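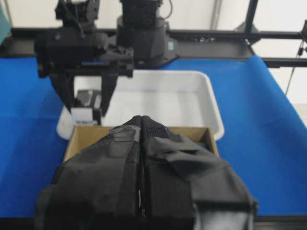 Fig. 1. Left wrist view, box held above the tray by the other arm.

Unit 3: Gathering Demonstrations for a Two-Arm Task
Course notes, Endine Robotics Lab. Version of 07/10/2019

In the last unit we talked about what a policy needs as input. In this unit we collect the data ourselves. The task is called Bastos, and it is about small product boxes, one open cardboard box and one white tray. Every student group records 40 demonstrations with it. Please read these notes completely before you come to the bench.

1. What we call an example

One example is a full recording from the start signal to the stop signal. It contains the pictures of all cameras, the joint positions of both arms, and the commands that the operator sent. If one of these streams is missing, the example cannot be used, even when the movement itself was very good. The recording program, Disus, checks the streams at the end and writes a short report. Read the report each time before you begin the next example.
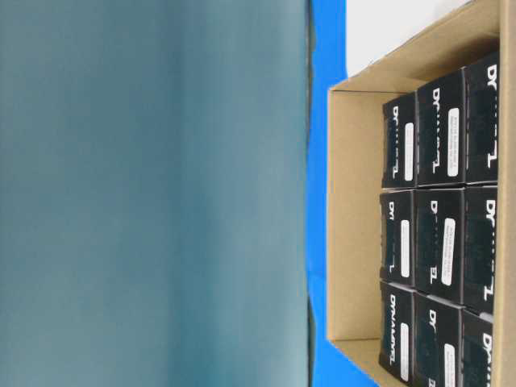
The start condition must be written in the log before the recording begins. Write how the cardboard box is filled, how it is turned, and on which side of the tray it stands. In February one group changed the filling between examples and did not note it. Afterwards we could not divide their data into training and test parts in a correct way, and we had to leave it out.

2. Variation

A beginner often tries to make all demonstrations the same. For a learning system this is a weak data set. Move the cardboard box a little between examples, and turn it by a small angle. Do not change the cloth, the tray or the lamps. These stay fixed for the whole course, so that the groups can share their data.

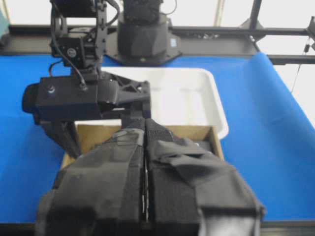 Each camera gives the policy a different part of the information, and you should look at all the streams before you decide that an example is clear. A wrist camera moves with its own arm, so the fingers take a large part of the picture. With the fingers over the near side of the cardboard box, part of the rim is hidden behind them, while the other arm and its bracket can still be seen well. Consider what the policy could know at such a moment from this camera only. The fixed camera may help, but it also has blocked areas.

3. Speed and pauses

Move slowly and evenly. A long pause in the middle teaches the policy to pause also. If you need to think, stop the recording and start a new example. The usual length in our group is 8 seconds for one box.
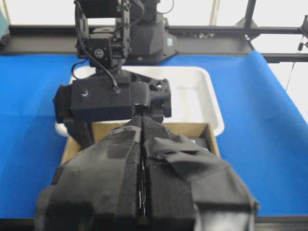
When both arms work close to each other, decide before the start which one moves first, and keep this order in all examples. If the order is sometimes left and sometimes right, the policy may learn an average of the two, and then the arms can touch.

4. Failed examples

Do not delete them. Mark them with the word "fail" and write one line about the reason. The Grirkard set, which we use for comparison, has 272 examples, and the failed ones are kept in a separate folder. We will need this folder in Unit 5.

Homework

Choose 3 of your own examples and watch them at half speed, one camera at a time. Write down the moments when the target box is hidden from each camera. Bring the log with you to the next class.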